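Silham's laundry workers are teaching a machine to fold. Some would like to see the contract first

Tuesday, March 31, 2026
By Shona Dunbar

Silham, the linen and laundry company that does the folding for guesthouses and private homes, has begun paying part of its staff to handle clothes with hand-held grippers in place of their fingers. The recordings go to Hesau, a software firm that says it will use them to train folding machines. Silham calls the arrangement a "skills partnership." Several of the people doing the skilled part are less sure what to call it.

The program started with two workers and now has 10. They work shifts in furnished bedrooms, picking up shirts, towels and sweatshirts off ordinary beds with a gripper in each hand, then folding them, shaking them out and starting over. The target is 200 folds a shift. Pay is the same hourly rate as on the regular folding tables.
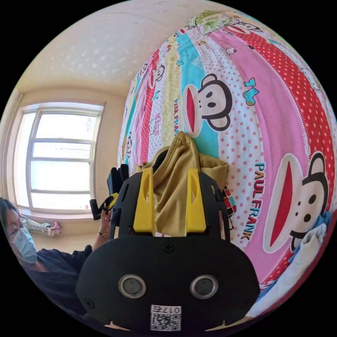

Silham's operations manager, Pieter Mtshali, said the rate is fair because the work is lighter. "There's no lifting of wet sheets, there's no steam, and you're not on your feet at a press all day," he said. "People ask to be put on it."

Some do. Hưng Đồng, who spent years on the sheet line, said his back is better than it has been in a long time. He also said his thumbs hurt by lunch, and that a sweatshirt he could fold in a few seconds by hand takes him far longer with the tools.

"You feel like a beginner again," he said. "Cuffs are the worst. You grab one layer and you've got two, or you think you've got it and it slides off. Then you look up at the board and you're behind."

The board is a screen in the break room that shows each worker's total. It was not there when the program began. Mtshali said it was added so that people could "pace themselves." Assunta Dal Bello, who represents the folding staff, said she has asked for it to be taken down and has not had an answer in writing.

Her bigger complaint is about what happens to the recordings. Staff signed a one-page form that lets Hesau keep them with no end date. It does not mention extra payment if a machine trained on the work is sold, and it does not say whether anyone's job is protected if Silham buys one.

"They told us it would take the boring part away," Dal Bello said. "Well, the boring part is what we're paid for. What do they think is left over?"

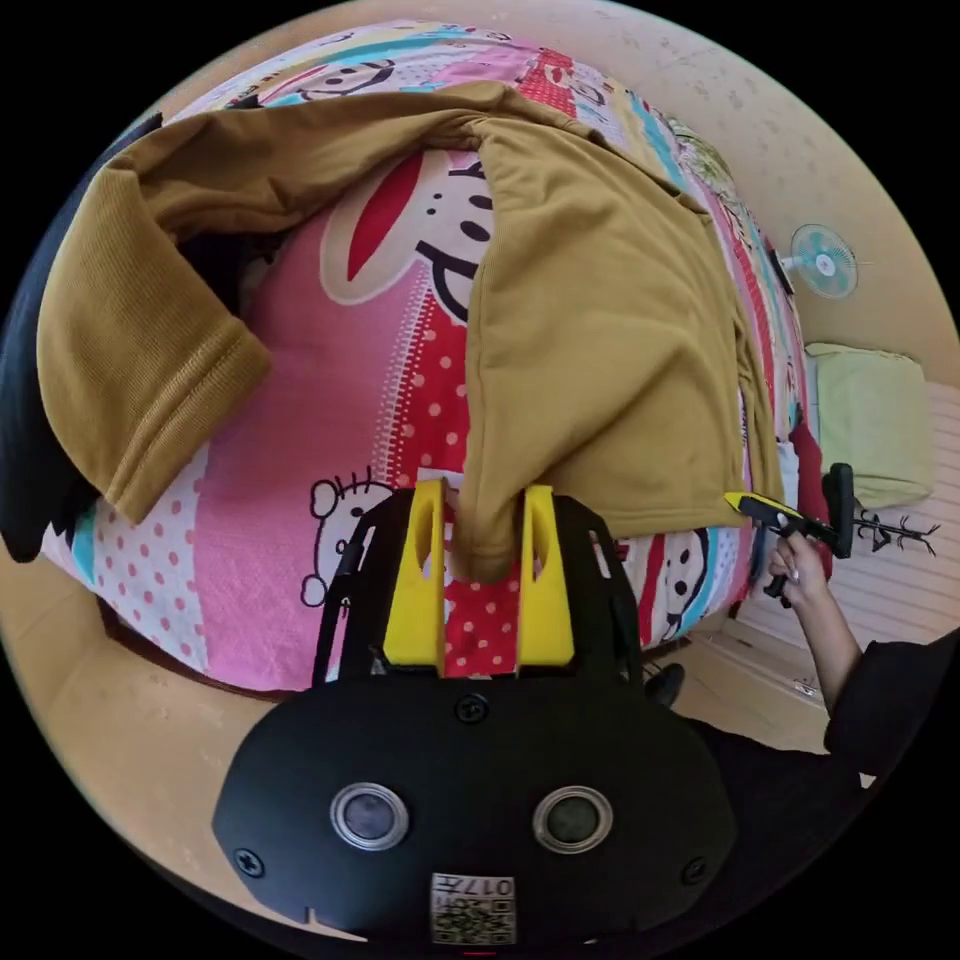 Holding a sweatshirt by the hem with a gripper during a folding session.

Hesau's project lead, Octavian Ghiță, said a machine that can cope with a real bedroom is still a long way off. Soft clothes are hard for robots, he said, and heavy knits on a busy patterned bedspread are a useful test. He would not say how many hours of recordings the company needs, how often its current system gets a fold right, or what it plans to charge.

That leaves customers and staff with very little to judge. Silham's own brochure promises "automated finishing" to its guesthouse clients, with no date attached. Asked whether any automated finishing is being done now, Mtshali said the phrase described "a direction." For the moment every item Silham delivers is folded by a person.

The company has been in this spot before. A sorting machine bought from Flunetti was supposed to end the late shift at the Szénási Street plant. The late shift is still running, with fewer people on it, and workers there say a good part of the evening goes to clearing jams. Mtshali disputes that and says the machine has "settled in," though he did not provide figures.

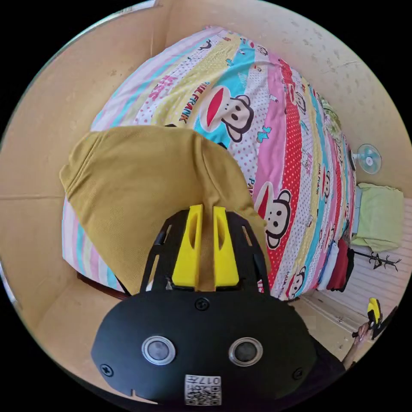

Dal Bello said she isn't asking for the program to stop. Her list, handed to management last week, calls for a higher rate for recorded work, a 10-minute break every hour for people's hands, and a written promise that no one in the program will be laid off for 24 months after a folding machine arrives.

Management has agreed to talk about the breaks. On the layoff promise, Mtshali said it was "too early to be discussing machines we don't have."

Đồng said he plans to stay on the program through the spring. He has not decided about signing the next form, which staff have been told to expect in May.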